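Fellix Pantry Terms

A word list and mapping table for household kitchen goods, release 13

Summary

Fellix Pantry Terms is a plain-text word list that maps the many names people use for kitchen goods to one preferred name each. It was built for small catalogs: rental inventories, thrift store stock sheets, estate lists, lending libraries of household equipment. It contains no prices, no brand records and no product codes.

The list is maintained by Corey Whitcombe. The mapping rules and the test set were written by Italo Cirillo. This card covers what is in the release, how the terms were chosen, and where the list is known to fail.

Contents of the release

terms.tsv – one preferred term per row, with a short definition and a parent group.
variants.tsv – one variant spelling or alternate name per row, keyed to a preferred term.
groups.tsv – the parent groups. There are 13 and the number is fixed for this major version.
rejected.tsv – names that were proposed and turned down, with a one-line note.
tests/ – free-text catalog entries with the expected mapping for each.
CHANGES – differences from the previous release, by term ID.

All files are UTF-8 with Unix line endings. Tabs do not occur inside fields. Quotation marks are literal characters and must not be treated as field delimiters; most import problems reported so far come from a spreadsheet program doing this by default.

Fields in terms.tsv

term_id: integer, never reused. If a term is withdrawn, its ID goes to rejected.tsv and stays there.
label: the preferred name, singular, lower case.
definition: one sentence, no more than 148 characters.
group_id: the parent group. Every term has exactly one.
status: active, provisional or withdrawn.
added_in: release number in which the row first appeared.

Provisional terms may be renamed between minor releases. Active terms may have their definitions corrected, but the label does not change within a major version. Catalogs that store the label instead of the ID should filter out provisional rows at import.

Sources

Terms were collected from two sets of working inventories. The Anville set comes from a furnished-apartment rental office and is mostly cutlery, cookware and small appliances. The Merrick set comes from a household goods exchange and is much less regular, with many handwritten entries that were typed up later. Both owners agreed to release the item names. Addresses, tenant names, donor names and condition notes were removed before the lists reached this project.

A third set, Cluvard, was used only for testing. No term was added on the strength of a Cluvard entry alone. This rule was broken once, for "fish kettle", and the row carries a note to that effect.

Selection rules

A name becomes a preferred term if it occurs in both source sets, or if it occurs in one set at least 40 times. Where two names are in competition, the more frequent one is preferred unless it is also in common use for a different object. "Skillet" lost to "frying pan" on frequency. "Griddle" was kept separate from both after a long exchange that can be read in rejected.tsv.

Material is never part of the label. A stainless steel spoon and a silver-plated spoon both map to the same term, and the material goes in a separate field of the user's own catalog. The same applies to color, finish, and any pattern or cutout in a handle. Early releases did allow material in the label and the result was a long tail of near-duplicate rows that differed by a single adjective.

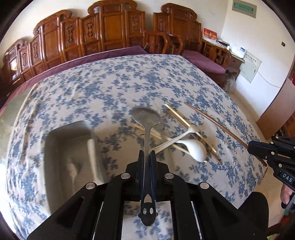
Spoons, ladles and scoops

This group produces more mapping errors than any other. The source inventories use "spoon" as a bare noun for almost anything with a bowl and a handle. The list handles it as follows.

A bare "spoon" with no qualifier maps to the general term "spoon" and is not resolved further. Earlier releases guessed "tablespoon" and the guess was wrong too often to keep.

"Tablespoon" is ambiguous between an eating utensil and a measuring one. The variant table points it to the eating utensil. If the entry also contains "measuring", "set of" or a volume, the rule in mapping rule 7 overrides this.

"Soup spoon" and "dessert spoon" are separate terms. "Cereal spoon" is a variant of "dessert spoon". Users outside the United States have objected to this – see the open issues section.

"Serving spoon" covers solid and slotted forms. "Slotted spoon" is a narrower term under "cooking utensils", with a different parent group. An entry reading "slotted serving spoon" therefore has two valid targets, and the tests accept either one.

"Ladle" requires a deep bowl set at an angle to the handle. Where the entry gives no shape, the name used by the source is trusted.

Mapping procedure

Lower-case the entry and strip leading and trailing spaces.
Remove counts and units at the start of the string.
Remove words found in the material and color stop lists.
Look up the remaining string in variants.tsv. If there is an exact match, stop.
Convert the last word to singular and look up again.
If there is still no match, drop words from the left, one at a time, and repeat the lookup.
If nothing matches, return an empty result. Do not return the parent group.

Dropping from the left works because English item names put the head noun last. It fails for entries in inventory style, such as "spoon, soup". A comma in the string should trigger a swap of the two parts before the first step. The reference script does this; ports to other languages have tended to leave it out.

Test results

On the Cluvard set, the reference script returns the expected term for every entry that has no comma and no spelling error. There were 57 failures among the rest. Most are misspellings that a fuzzy match would catch. Fuzzy matching was tried and removed: it mapped "grater" to "grate" and "strainer" to "trainer", a term that had been imported by mistake and has now been withdrawn.

Results should not be compared with those printed for earlier releases. The test entries were rechecked by hand for this one, and several of the old expected values were wrong.

Intended use

Cleaning up item names before import. Merging two inventories kept by different people. Building a pick list for a data entry form.

The list is a poor fit for insurance valuation, antiques or professional kitchen equipment. It has no terms for scientific or medical utensils, and a laboratory spatula will be mapped to the kitchen one without any warning.

Open issues

Regional usage is American. A variant table for British and Australian names is in draft and is planned for April, without a new major version.

"Pot" and "saucepan" overlap in both source sets. The current split depends on the number of handles, which inventories seldom record.

Sets are not modeled. "Six-piece knife set" maps to "knife", and the count is lost at step two. Users who need counts should copy them to another field first.

The definition for "trivet" still excludes the kind with legs. A corrected text has been written but missed the cutoff.

Versioning and contact

Release 13 is dated March 2025. Minor releases may add terms and variants. Major releases may change groups or withdraw active terms, and are announced in CHANGES one release ahead.

Proposed terms should come with at least three real catalog entries that use the name, copied exactly as written, spelling errors included. Send these to Corey Whitcombe. Errors in the mapping procedure or the tests go to Italo Cirillo, with the input string and the term ID returned.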